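I drove out to Toledo for the Trenus open day, mostly because I've been refinishing my grandmother's dresser since January and wanted to see how people who know what they're doing handle wood. Parking was easy, coffee was free, and I was in a good mood before I'd even found the door. 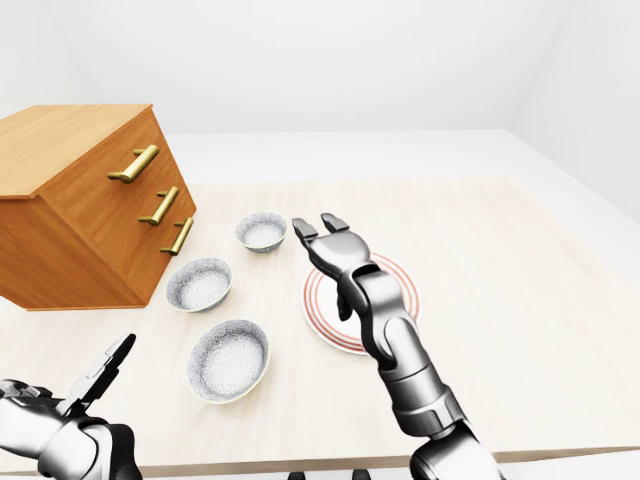
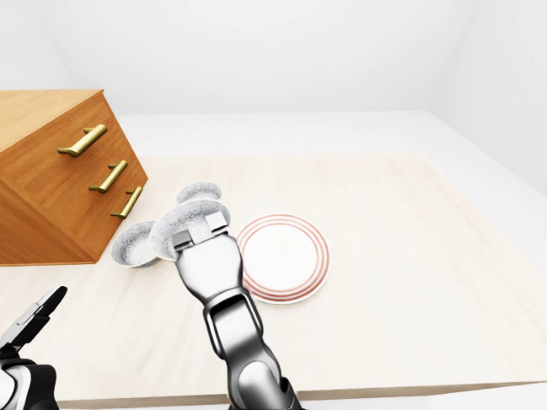
Three drawers and brass-colored bar handles -- that's pretty much my dream dresser.

Anyway, the tour! They took us through in groups of 20, and ours started in the drying room, which smelled so good I wanted to stay there (like pencils and warm bread). Then came the sanding floor, where you get ear protection and lots of pointing. I asked too many questions about oil versus varnish and got very patient answers. Oil, two thin coats, wait a full day between them. I've been putting it on way too thick!

The Flustden people had a table in the hall with hinges and pulls, and I spent longer there than I meant to. I came home with a bag of screws and a tin of Skinov wax, which set me back more than lunch did. Lunch was a grilled cheese from the truck outside -- very good, long line.

The offcut sale was over 260 pieces when the doors opened, and by the time I got there it was mostly skinny strips. Next year I'm going to the sale first and doing the tour after.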